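A Place for the Dustpan
By Myfanwy Rosser
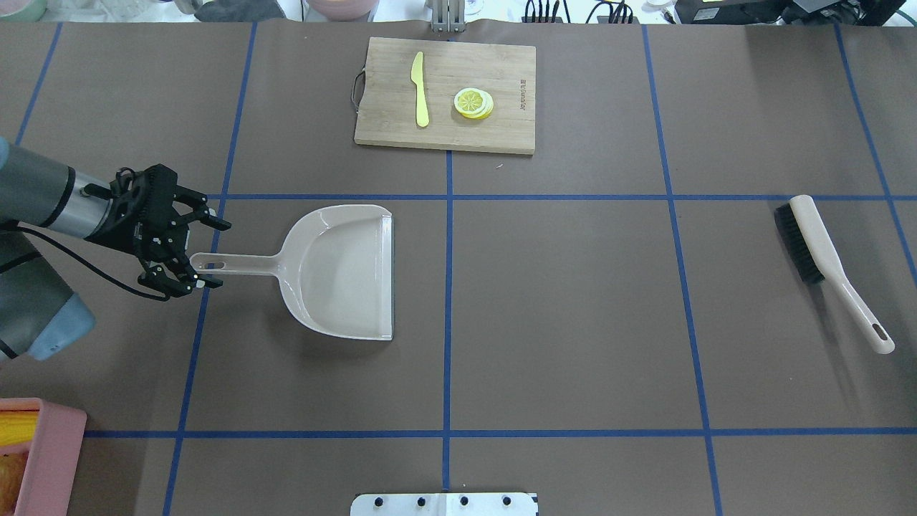
Start with the table

Mali Beddoe keeps her cleaning tools where the mess is made. In her craft and play room in Skamdale, the white dustpan and the black-bristled hand brush come out with the cutting board, the yellow toy knife and the lemon slices. Blue tape lines mark the brown tabletop into sections.

"If the brush is in a closet down the hall, the crumbs stay put until supper," she says.

She has run the room for 19 years, and the tape went down two winters ago. Before that, everything drifted to the middle and the person sweeping had to lift each item twice.

What to look for in a set

A dustpan needs a straight front lip, a raised rim at the back and a handle with a hole for hanging. Aled Pumphrey, who sells housewares in Kimden, tells customers to set the pan on a flat counter before they pay. Any gap under the lip will let fine dirt through.

Brushes matter more. Dense bristles move flour and sand well, though they hold on to hair and need combing out. Pumphrey washes his in dish soap and hangs it with the bristles down – never standing on them, which bends the tips for good.

Clearing in order

Beddoe puts away food toys first, then the board, then anything that belongs in the pink bin. The brush comes last. She works from the far side of the table toward herself, one section at a time, and holds the pan just under the near edge.

A full clear takes her 2 minutes. With children helping, she allows 24.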